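Project report: Newcomers' evenings for language assistants in Florkance

3. How we collected the answers

Our group (Unnur Hafstein, Trinidad Ortuño and I) wanted to know if assistants who come to Florkance from abroad stay in contact after the welcome week. We sent 36 forms in March and received 29 back. The forms asked about housing, first friends, and the monthly evening at the Kárason house.
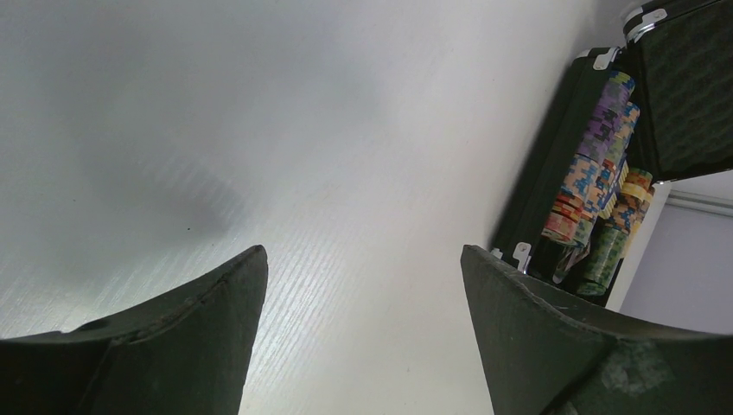
Figure 1. White tabletop with a fine wood grain.

Most assistants came to the first evening, but only 6 came to every one. The reason written most often was the last bus -- it leaves before the meal is finished. Several people wrote also that speeches were too long. 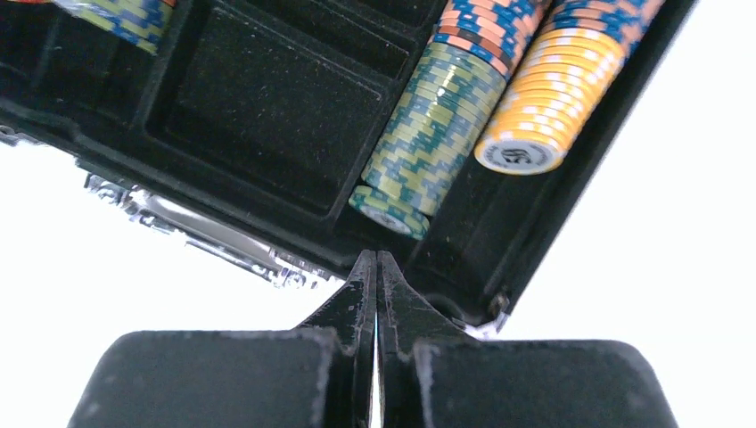
Figure 2. Poker chip case, open.

4. What we suggest

The evening should start earlier, and second-year assistants should each invite one new person. Detlef Kröger read our draft and asked for a farewell evening too, for those who go home. We agree with him. The results were presented to the class on 27th November.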